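Two tomatoes left to plant and then I can stop kneeling! The back bed got its compost this morning, a whole barrow more than last May, and the soil is finally dark and crumbly all the way to the fence. I could have stayed out there until supper.

The big excitement is the beans. I put 48 seeds in along the Fetlow side, the purple climbing kind that Mom used to grow, and they are popping up everywhere -- even in the path, where I must have dropped a few. Didow the cat has inspected every one of them and sat on three. They bounced back.

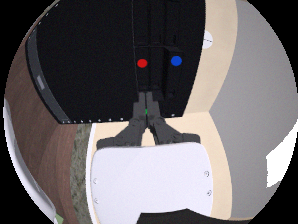
Fionnuala Mac Mathúna wrote in to say that hers always sulk if they go out before the lilac has finished, and that she'd put a bit of fleece over mine at night for another week. Good advice, and I did it last night with an old bedsheet and a lot of clothespins.

Over in the front, the peas have reached the second string and the lettuce is ready to cut (so much lettuce, please come and get some). I'm also in love with the little rose I got at Hnatiuk. It was a bare stick in March and now it has buds all the way up, some of them already showing pink! Sabina swapped me a rhubarb crown for a pot of mint, and I think I got the better end of that one.

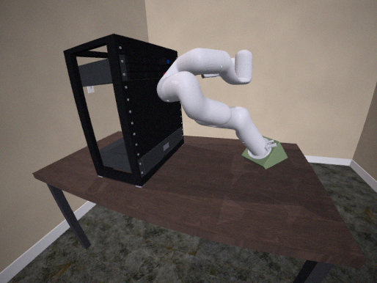 Arm and rack on the table

Next up is the rain barrel. It holds around 200 quarts and the spigot drips, so I'm off to find some tape before the clouds roll in.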